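[Norkuren-list] Backline and rehearsal arrangements for the Prothero Hall series

Feb 15, 2020

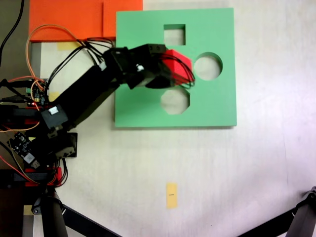 1. AMPLIFIERS AND BACKLINE

Dear members,

I am writing in reply to Lleucu Edwards, whose message is quoted in part:

> The last notice said that the Garkus combos would be kept on stage
> for all seven evenings. Our guitarist uses her own Sollum head with
> a closed cabinet and would prefer not to change. May bands bring
> their own amplifiers, and if so, where do they go between sets?
> Also, is the bass rig from December still on offer?
> Lleucu Edwards

Bands may bring their own amplifiers. Each group is limited to 2 guitar cabinets on stage, and these must be in the building before the afternoon line check. Between sets they should be left in the corridor behind the stage, clear of the fire door. The two Garkus combos will remain in place for every evening and may be used by any band on the bill.

The bass rig used in December has been sold. A replacement has been bought for $1145, and bassists are asked to bring their own instrument cable and any preamp pedal they depend on.

2. PEDALBOARDS AND POWER

Power at the front of the stage is supplied through a single isolated line. Boards that need more than one outlet should be noted on the stage plot – last-minute requests cannot be met once the monitors are set. Vintage units with two-prong plugs will not be connected.

3. REHEARSAL TIME

Each band has 60 minutes in the lower room, including setup and removal of equipment. The drum kit there is shared. Cymbals, snare and kick pedal are not provided.

Stage plots should be sent to me directly and not to the list. Lleucu, yours has arrived, and I have added the second cabinet to it.

Yours sincerely,

Carys Rosser
Stage and Equipment
Prothero Hall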